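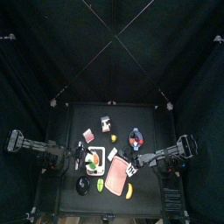
Two-arm table with the play food out, black curtains round it

Open day demo for non-robot people, how long and what do we let them touch?

posted by hernetitz_bench

We've got an open day in May and our bench is one of the stops. Two arms, small black table, curtained on the sides so the room lights don't mess with things. Objects are the usual kitchen stuff, toy lemon, banana, lime, plate, a pink cutting board, few small boxes. Organiser says groups come through all afternoon, 73 signed up so far and they reckon it could hit 100 with walk-ins. Mostly families and a group of retirees from the Calimlim community centre, and one school group.

Never done this for the public. We did one for the Sondomel people last year but they're engineers, they just stood there and asked about cycle times.

Things I'm stuck on:

How long per group. Organiser wants 5 minutes. Seems short?? By the time everyone can see into the thing it's half gone.

Whether to run it on its own or have one of us drive the arms. On its own looks better when it works. When it doesn't it sits there over a banana doing nothing and you can hear people breathing.

Do we clear the table down. At the moment there's a lot on it and the cables for the right hand side sort of pile up in the middle between the grippers. Doesn't bother us. Might look a mess to somebody's mum.

Can kids put objects in. My gut says no but everyone I mention it to says that's the bit they'd remember.

Any help good, we have to send the stop description in by end of the week and I've written one line of it.

flirnham_open_shed

Done four of these now at Flirnham, smaller bench than yours but same idea, two arms and a tray of stuff.

5 minutes is fine if you cut the talk. Our first year we had a poster and a spiel and people's eyes went. Now it's one sentence while they shuffle in ("these two arms are going to clear up after lunch"), then straight into it. Questions while it's moving. Don't wait for the end, the end never comes when you want it.

Run it driven for the families and on its own for the school group if you've got the nerve. Or start driven, then switch over and tell them you've switched. The switch got the biggest reaction of anything we did, people lean in. And if it gets stuck after that they're on its side, they start coaching it. "Left a bit!" Lovely.

Table, yes clear it down. 3 objects for any one run. I'd keep the banana and the lemon, anything yellow on black shows up from the back row. I'd take the round black lid off, black on black, no one past the first row is going to see that get picked up. Same with anything small and white lying flat like a card. The light blue bowl is good, people understand bowl. Fruit goes in bowl, done, they clap. Putting things on a plate with what looks like toy food on it is harder to follow, I'd start with the plate empty.

Cables -- tidy them for your own sake. It's the first thing the grandads ask about. We had a fella spend his whole turn telling us about cable ties. Clip them up along the arm if there's slack and leave enough that nothing pulls at full reach, test that the night before and not at ten to one like us.

Kids putting objects in. We allow it but with a rule. Arms parked and disabled, whoever's running it has a hand on the stop button, says "ok", one kid reaches in, puts one thing down, hand out, kid steps back behind the tape, THEN enable. Say it out loud every single time even when you're sick of it. If you can't spare a second person to do the tape don't do it at all. Check with your safety person too, ours wanted it written down and signed off before the day, took two weeks.

The other thing is sightlines. With curtains down the sides only about one row can see in properly. Put the overhead camera up on a big screen beside it if you can borrow a telly. The little ones watch the arms and the adults watch the screen, works out well. Stool or a step for under fives.

Oh and bring spares of the fruit. Ours walk off. Lost a lime to a toddler in the first hour.

sondomel_visitor_7

was at one of these as a visitor not a host so take it for what it's worth. Best bit was being told what it's bad at. The woman on the stand said straight up it couldn't do the flat packet, tried it for us and missed, tried again, and everyone had a good laugh and then my son asked about fifty questions. The stand next door did a perfect run on a loop with a video and we were gone in a minute

also chairs. you've got retirees coming. put some chairs out

calimlim_tinker

Just let the kids have a go, it's fine, they're toy arms basicly.

flirnham_open_shed

Replying to the one above, please don't go on that. Doesn't matter what the object is, lemon or whatever, a gripper closing on a kid's finger is a bad afternoon. Parked and disabled, every time.

hernetitz_bench

Thanks, heaps useful. Going with driven then switch, bowl and fruit only, plate empty for a second go if there's time. Have asked about a telly. Safety form is in as of this morning, will see. If it's not back in time the kids get to choose which fruit goes first and one of us puts it in.

Chairs hadn't crossed my mind at all. Colour of the tape is now being argued about so clearly we're on track.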